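**Glass lid fogging and rattling at low simmer, 12-inch sauté pan**

**suvarik_flats** – 6:40 pm

Replacement lid question. The pan is a Genow, 12 inch. The original lid was lost in a move. The one I bought rattles as soon as the stock reaches a simmer, and I lose more liquid than I used to. The burner is electric, second notch from low.

**ntijani**

Measure the inside diameter of the pan at the lip, then the lid across the outside of the rim. Pan makers quote the nominal size at the top edge and lid makers don't all do the same. A gap of a couple of millimeters is enough to let it rock.
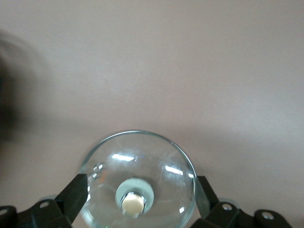
Also check the handle screw. If it has backed off, the knob vibrates against the glass and you get a buzz that sounds like a bad fit. Snug it by hand, then a quarter turn. No more than that on glass.

– Nkechi Tijani

**pot_ash505**

Disagree on the quarter turn. Hand tight only. I cracked one doing exactly that. The washer should take up the slack, and if it can't, replace the washer.

**ntijani**

Was your washer hard or still soft? On a soft one I've never had trouble. On a hardened one I agree with you, stop at hand tight.

**pot_ash505**

Hard. Fair enough.

**millrace2121**

Neither of these explains the liquid loss. A vented lid loses more than an unvented one at the same setting. Does the new one have a steam hole? The old Genow lids didn't.

**suvarik_flats**

It does have a hole. Handle screw was loose too. Tightened by hand, buzz is gone, rattle is not. Rim measures 3 mm under the pan.

**millrace2121**

Then return it. Oven limit on the cheap ones is usually low as well, so look for that on the box before you buy the next one. Mine says 200 C.

**suvarik_flats**

Box is gone. I'll ask the shop in Illidmont if they'll take it without.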